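Totell Desk Pack

Head-view recordings of two-handed desk tasks, for training and testing manipulation policies. Packaged and licensed by Pollavley. Recorded with the Peng head mount.

Status

Release 2. Replaces the May release, which should not be mixed with this one. Clip IDs were reassigned and the old split files will point at the wrong clips.

Contents

3,929 clips in the full pack
500 clips in the evaluation pack, free to download after registration
One annotation file per clip
Split files for train, validation and test
Loader and viewer scripts in tools/

The evaluation pack is drawn from the full pack and keeps the same folder layout. It is not a held-out set. Do not report test results on it if the model was trained on the full pack.

Task families

move: an object is shifted, turned or lifted and put back on the same surface
sort: loose items are placed into trays or piles
open: lids, boxes, drawers, zippered cases
tend: potted plants and their saucers, including turning, trimming and clearing dropped leaves
wipe: cloth or sponge on a flat surface

Family names appear in the annotation file under "family". A clip has one family only. Mixed clips are filed under whatever takes up most of their length, so a trimming session that ends with a wipe is still "tend".

Annotation

Each clip is divided into segments. A segment has a start, an end, a verb, a target object and a hand field (left, right, both). Contact is marked per hand. A hand that is holding something and also pressing on the target gets two contact entries, one for each object. The May release allowed only one, and the held item was usually the one dropped.

Objects that change shape are marked "deformable". Leaves and stems are marked deformable, pots and saucers rigid. When a plant, pot and saucer move as a unit, the target is the part the hands touch, and the other parts are listed under "carried".

There are no joint angles and no force readings. Hand pose is estimated from the video and has not been checked by hand. Treat it as a starting point.

Loading

Unpack the archive and set TOTELL_ROOT to the folder that contains clips/ and labels/. Run tools/check.py before anything else. It compares the file list with the manifest and stops at the first mismatch. tools/view.py opens a clip with its segments drawn under the timeline.

The loader returns clips in manifest order unless shuffle is set. Clips from the same session sit next to each other in the manifest, so an unshuffled loader will give very similar batches.

Known problems

Fingertips are often hidden under rims and handles. The contact label is then the annotator's judgment and carries the flag "occluded".
Pale objects on pale desks have loose segmentation masks, mostly along the shadow side.
Foliage masks merge overlapping leaves into one region. There are no per-leaf labels.
The wearer's clothing and lap enter the view in many clips and are not masked.
Small printed labels are generally unreadable. The pack is not suited to text reading.

License

The evaluation pack is for internal testing only. The full pack is licensed per site and covers training, fine-tuning and the sale of trained models. Passing on the clips themselves is not covered.

Samples, tend family
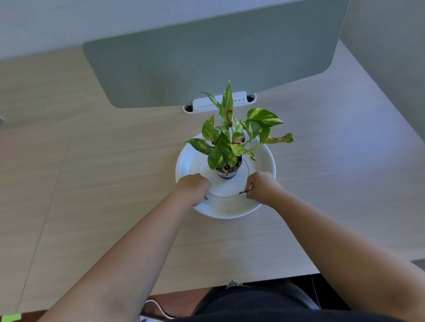 Target: saucer. Hand: both. Carried: pot, plant.
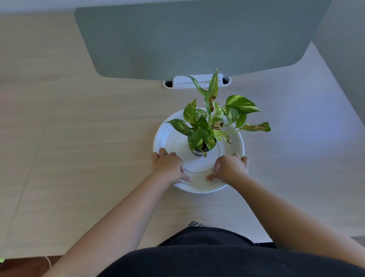 Feedback on this release

Fenavar reports that its two-arm policy learned to grip saucers sensibly from the tend clips but kept pushing trailing leaves aside with the wrist, and asks for a separate contact label for foliage touched in passing. The request is open. Until it is settled, incidental leaf contact is left unlabeled, and users who need it should filter on the foliage mask and the hand mask together.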